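作業台に養生テープで基準線を引く手順

積み木や小型部材の配置を繰り返し行う作業台では、基準となる十字線があると位置決めの手間が減る。塗装や罫書きと違い、養生テープなら台面を傷めにくく、配置を変えるときに剥がして引き直せる。以下は、つや消しの平らな台面に縦横2本の線を貼る手順である。

用意するもの
青色の養生テープ(塗装用マスキングテープ)
直定規と直角定規
鉛筆
中性洗剤を薄めた水、布2枚
カッター
位置の確認に使う積み木 3個

手順1 台面の清掃
布に洗剤水を含ませて固く絞り、テープを貼る範囲より広めに拭く。続けて水拭きし、10分ほど置いて乾かす。粉塵や油分が残っているとテープの端から浮きが出る。塗装面の場合は、目立たない隅に短く切ったテープを貼り、剥がしたときに塗膜が持ち上がらないことを先に確かめておく。

手順2 下書き
台の手前の辺を基準とし、横線の位置を左右2か所に鉛筆で印す。1か所だけでは傾きを検出できない。縦線は横線に直角定規を当てて決め、上端と下端に印を付ける。交点を台の中央に置く必要はない。手前側を広く使うなら、横線を奥に寄せ、縦線を手前へ長く伸ばす。

手順3 横線を貼る
左端を押さえ、テープを軽く張った状態で右端の印まで渡し、中央から左右へ指の腹で圧着する。強く引き伸ばして貼ると、あとで縮んで端が浮く。途中で切って継ぐと左右で高さがずれやすいため、できるだけ1本で通す。

手順4 縦線を貼る
横線の上に重ね、奥から手前へ貼り下ろす。重なる部分は色が濃く見えるので、交点の目印としてそのまま使える。末端は手でちぎらず、定規を当ててカッターで切る。刃は台面に届かない程度の力で入れる。

手順5 積み木を並べる
縦線の手前の端に、線の軸に沿って積み木を置く。奥の1個を線の端に合わせ、残りの中心を線の延長上にそろえる。真上から見て確認し、斜めから見た印象で位置を直さない。
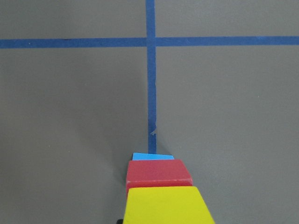 図1 縦横のテープと、縦線の手前側に配した積み木。横線は交点の左右でわずかに段差があるように見える。縦線の右側には小さなめくれがある。

点検と補修
横線の段差は、交点を挟んで定規を当て、上縁のずれを測って判定する。配置の目安として使うだけなら1mm程度のずれは許容してよい。寸法の起点にする場合は、縦線を先に剥がし、横線から貼り直す。

小さなめくれは、浮いた部分を元の向きに戻して押さえる。折れ目が付いて戻らないときは、カッターで三角形に切り取る。上から別のテープを重ねると厚みが増し、積み木の底が傾くので避ける。縁の細かな乱れは線の中心を読む用途には影響しない。

交換の目安
毎日使う台では、めくれの有無にかかわらず3か月で貼り替える。長く放置したテープは糊が台面に残りやすい。剥がすときは端を折り返し、面に沿わせて低い角度でゆっくり引く。残った糊は、剥がしたテープの粘着面を押し当てて取り、最後に水拭きする。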